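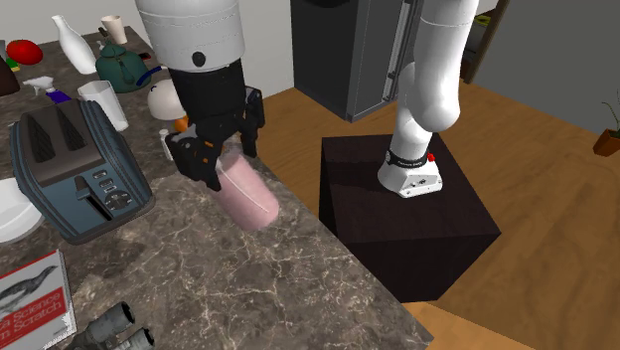

The simulated arm with the pink cylinder in its gripper, over a crowded counter.

Search this site Search Go

Nazanin Ahmadpour can't stop grinning at the big screen in Taltham's front room. It's the February open day, and visitors are three deep around her virtual kitchen.

"I love a messy bench," she says. "Toaster on its side, teapot, binoculars, the lot. Tidy ones are boring!"

Her colleague Rostam Najafi has built 616 of these layouts, and he'll happily talk you through his favourites (he has five). "The marble took me ages to get the colour right," he says. "Kids always ask who left the book out."

And what would she add next? "A sink," says Ahmadpour, straight away. "Full of dishes."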